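Wurholm Working Parents Circle
Minutes of the July meeting, 13 Jul 2021
Held in the upstairs room at Brotora

Present: Azra Janevski (chair), Po-yen Wan, Dorin Ghiță, Pin-yu Hung (minutes), plus nine members. Esperanza Carrasco joined by phone for items 2 and 3.

1. Last meeting
June minutes approved with one fix: the sitter list belongs to Po-yen, and I had put Dorin's name on it. Sorry, both!

2. Back-to-work buddies
Such a good discussion on this one. Esperanza reported that 13 parents have now been matched with a buddy who went back to work after a baby within the past couple of years. The feedback is lovely. One mother wrote that the best part was getting a text at lunchtime on her first day back from a person who knew exactly what that lunchtime felt like. Another said she and her buddy mostly trade freezer recipes now, and the group felt that counts as a success.

Dorin asked if fathers can sign up. Yes, please! The form says "moms" in two places and Esperanza will change it. Dorin offered himself as a buddy on the spot.

Some pairs have gone quiet after the first week. Po-yen suggested a short check-in message from us at the one-month mark. Azra worried this could feel like homework for people who already have plenty of it. We settled on a single friendly text, no reply needed.

Agreed: check-in text at one month. Esperanza to write it.

3. Pumping rooms and schedules
Azra has been talking with the office manager at Hileo, where three of our members work. They have set aside a small room with a lock, a chair and an outlet, and a sign-up sheet on the door. Our members asked for a fridge shelf too, and that is being looked into. Azra read out the thank-you note she plans to send and we all liked it very much.
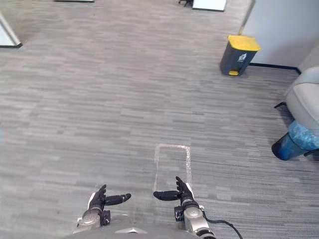

Pin-yu asked if we could put together a one-page sheet for members who need to have the same talk with their own boss. Several people want this. It should stick to plain wording a nervous person can read out loud -- what you need, how often, and for how long. Esperanza has notes from her own talk that she is happy to share.

Agreed: Pin-yu to draft the sheet, Esperanza and Azra to read it over.

4. Summer care swap
Po-yen walked us through the swap calendar. In the first weeks members traded 80 hours of care, way beyond what we had hoped for, and there was some applause! Mornings are well covered. Late afternoons are thin, mostly the stretch between camp pickup and the end of the workday.

Ideas raised:
- Two families near the Yip playground could share a pickup and wait there together.
- Members with flexible hours could take one late afternoon in exchange for two mornings.
- Older siblings as helpers, with a parent in the house.

The first two will be tried right away. The third got a mixed response and will come back next time. Dorin reminded everybody to fill in the allergy line on the calendar, even if the answer is "none."

5. Money
We have $49 left after room snacks and printing. Dorin proposed spending $25 of it on board books for the kids' corner. Passed, all in favor. Bring gently used books as well if you have them.

6. Anything else
One member shared that she got her promotion -- the one she nearly didn't apply for, after a relative asked who would be raising her children. Big cheers. This led to a long chat about comments from family, and Azra would like to give it a proper slot next time so people can swap the answers that have worked for them.

Po-yen asked that strollers be parked along the left wall and not at the top of the stairs.

To do before next meeting
Esperanza: fix form, write check-in text
Pin-yu: draft talk sheet
Po-yen: late-afternoon swaps
Dorin: books
Azra: thank-you note to Hileo

Minutes taken by Pin-yu Hung. Corrections welcome by email.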